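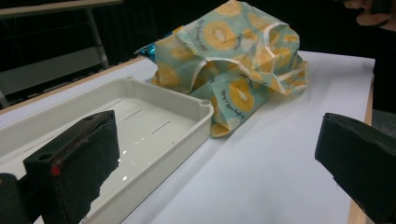
2 min read

Writing the second book: notes for my talk at the Targate library
2024-04-12

Good evening, and thank you for coming. I will speak slowly. English is my third language and I write in it better than I speak it, so I will look at my paper often.

(Wait until the door is closed. Hold up the first book.)

My first book for children was called The Ferry to Twal. Twal is a small island where the ferry comes only when the fog allows it. Four children from the mainland get stuck there for a school vacation and they have to share one house. The book is for readers from eight to twelve years. It has 28 chapters, all of them short.

Tonight I want to speak about the second book, Winter on Twal, because it was much more difficult for me and I did not expect this.

The problem of the reader who did not read book one

When you write a second book, you have two kinds of readers. The first kind knows everything. She remembers the name of the dog, and she will be angry if the dog has changed color. The second kind took the book from the shelf because the cover was blue. He does not know there is an island.

In my first draft I tried to help the second kind. I wrote an opening chapter where the oldest girl tells in her diary all that happened before. It had 1,149 words and nothing happened in it. I was quite proud of it. Then I read it aloud to a class in Nendthorpe, and by the second page the children were looking out of the window.

(Read the diary page here, only the first half. Let them feel how slow it is.)

So I cut it. All of it. Now the book begins on the ferry, with the children already arguing over who gets the room with the stove. From the argument you learn that they have been there before, that there is one good room, and who got it last time. For me this is enough. The rest I put in small pieces, one sentence here and one there, when somebody in the story needs it.

How much may a character change?

This question took me most of a year. In the first book the youngest boy is afraid of water. At the end he jumps from the pier. It is the best scene in the book, and I am told it is the one the children draw when their teacher asks for a drawing.

But what do I do with him in book two? If he is afraid again, I have taken away his jump. If he is brave, he has no work to do in the story.
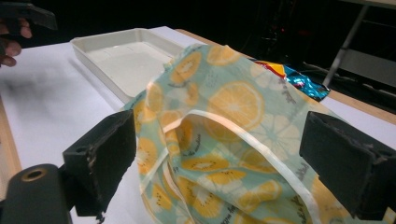
A girl in the second row at Tindale, last November, said that he could be brave in the water and still be scared of the phone. I wrote this on my hand so I would not forget it. In the finished book he has to call the harbor office alone, and he practices the call three times in the pantry before he dares. The fear is a new one, and the jump still counts.

(If somebody laughs here, good. Wait.)

The other children I changed less. The twins still finish each other's sandwiches. The oldest girl still wants to decide everything, only now the others have learned to vote against her.

Rewriting

I rewrote 11 chapters completely after my editor saw them. With the first book I had rewritten one. At first I was ashamed of this number and did not tell it to other writers. Now I tell it to everybody.

Most of the rewriting was about snow. I had so much snow in the draft. Every chapter began with the snow falling, or not falling, or going to fall. My editor put a small star beside each one, and the pages looked like the night sky. I kept the snow where it stops somebody from doing something: the blocked door, the lost mitten, the ferry which cannot see the pier.

Things I would do the same way

I keep one notebook for facts only. The color of the dog is in it, also the number of stairs in the house and which window does not close. I started this notebook too late, after book one was printed, and I had to read my own book with a pencil. Please start yours on the first day.

I read every chapter aloud, standing up. If I have to breathe in the middle of a sentence, the sentence is too long for a child of eight. My sentences in my own language are very long, so this was a hard school for me.

(Check the clock. If there is little time, skip the next part and go to the reading.)

About the title. The publisher wanted the word "return" in it. I was against this, because a child who never went there cannot return. We exchanged many polite letters. "Winter" won.

Reading: chapter four, from the moment the stove goes out until the knock on the door. Do not read what comes after the knock.

Then questions. Repeat each question into the microphone before answering. If they ask about a third book, say yes, it is summer, and the dog is in it.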